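April, story workshop notebook, Fledthorpe room

Third session with the Horeten group. Ran from 2 to 4:30, which was too long again. Ute Buschmann led the first half and I took the second.

Ute started with the object exercise. Everyone brought one thing from home and talked about it for 3 minutes. The good ones went straight to a person. A man who had driven the Costigan bus for 21 years talked about a thermos and spent nearly the whole time on his brother. The weaker ones described the object and then stopped. Next time ask "who else has touched this?" after the first minute and see if that gets them going.

Then the cut-down. They had written up last month's stories at home, any length, and had to get them to 150 words in the room. Two people refused to cut anything and that was fine, we let them read the long version. What got cut first was almost always the opening: where I was born, what the weather was like. What people would not cut was the line about why they are telling it. I think we should have them write that line first and keep it on a separate card. 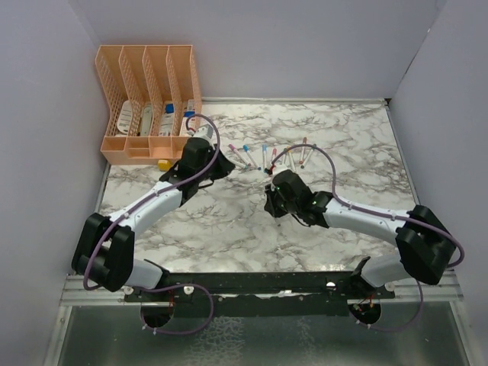

Running order for the showcase is still open. We have 7 speakers confirmed and want no more than that. Ute wants the hardest story last. I would put it fourth, with the break after it, so people can go outside if they need to. I want the order to be something we can shuffle at the rehearsal without retyping it. A desk organizer with upright slots, like the peach-orange one, would do for that: one speaker's card to a slot, left to right. Four slots across the back covers the first half up to the break, if Ute agrees to my order. Second half can go in a plain stack.

Consent forms. The Virard version asks for permission to film and permission to publish in the same box. Split them. One woman is happy to speak but does not want it online, and with the form as it stands she would have to say no to both. Also add a line saying they can withdraw after the event, and who to call.

Microphone practice was skipped for lack of time. It has to go first next session, before the tea. Several people drop their voice at the end of every sentence and lose the back row.

To do:
Ute to call the bus driver about the name of his brother, whether he wants it used.
Me: new consent form, blank cards, thicker pens.
Ask Horeten if we can get into the hall an hour early for rehearsal.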